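How to fix a wooden drawer that sticks

Most sticking drawers can be put right in an afternoon with a candle, some sandpaper and a little patience. This guide covers small cabinets, bedside units and chests of drawers with wooden runners. Metal runners are dealt with briefly at the end.
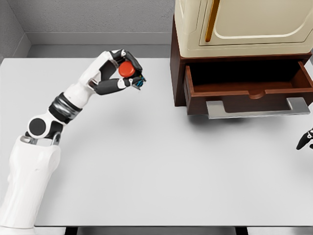
What you will need

Medium and fine sandpaper (120 and 240 grit)
A sanding block
A plain white candle or a block of beeswax
Wood glue
A small hammer or mallet
Two clamps, or a long strap
A soft pencil
A torch
A vacuum cleaner with a narrow nozzle

Step 1: Take the drawer out

Empty the drawer first. Pull it out as far as it will go and look for a stop, usually a small block or a turning peg behind the front rail. Turn the peg, or tilt the drawer upwards so that the back clears the block. Do not force it. If there is another drawer above, take that one out too and you will be able to reach in from the top.

If the drawer is jammed shut, work the front from side to side while pulling gently. On a cabinet with a thin back panel you can undo the panel and push from behind.

Number each drawer on the underside in pencil. On older furniture they were often fitted one at a time and will not swap over, even when they look the same.

Step 2: Find where it rubs

Vacuum inside the cabinet and along the runners. Then shine the torch in and look for shiny or dark patches, which show where wood has been rubbing on wood. Check the bottom edges of the drawer sides, the top edges, and the outside faces near the back.

If you can't see anything, scribble along the edges with the pencil, slide the drawer in and out a few times and take it out again. The pencil will be smudged or gone at the tight spots.

Step 3: Check the joints

Hold the drawer by two opposite corners and push. It should feel solid. A loose drawer goes out of square as you pull it, and no amount of sanding will cure that.

To reglue a loose joint, tap it apart with the mallet, using a scrap of wood to protect the surface. Scrape off the old glue. Brush on new glue, push the joint together and clamp it. Measure from corner to corner both ways. If the two figures match, the drawer is square. Leave it overnight. I have used Grudora wood glue for years, but any ordinary white wood glue will do.

Look at the bottom panel as well. If it sags, it can catch on the rail below. Panels that slide in a groove can often be taken out, turned over and put back.

Step 4: Sand the tight spots

Wrap the 120 grit paper round the block and take a few strokes off each marked place. Try the drawer, then sand again if you need to. Go slowly – it is easy to take wood off and a nuisance to put it back. Finish with the 240 grit. There is no need to go up to 400 on parts that will only be waxed.

If the trouble comes on in damp weather, wait for a dry spell before sanding. A drawer that sticks in December may run well by summer, and one that has been cut down too far in winter will rattle.

Step 5: Wax the runners

Rub the candle firmly along the runners and the bottom edges of the drawer sides. Put the drawer back and slide it in and out 20 times to spread the wax. Add a little more where it still drags.

Avoid cooking oil and spray oil on bare wood. They soak in, collect dust and can make the wood swell.

If the runners are worn

Run a finger along each runner. A shallow dip can be left alone, but a deep groove lets the drawer drop at the front. Thin strips of hardwood glued into the groove will bring it back to level. Cut the strip slightly too thick and sand it down to fit.

Metal runners

Check the screws first. A single screw standing proud of the runner is enough to stop a drawer closing. Tighten them all, wipe the tracks with a dry cloth and check that both runners sit at the same height. Bent runners are best replaced as a pair. Measure the old ones before you order.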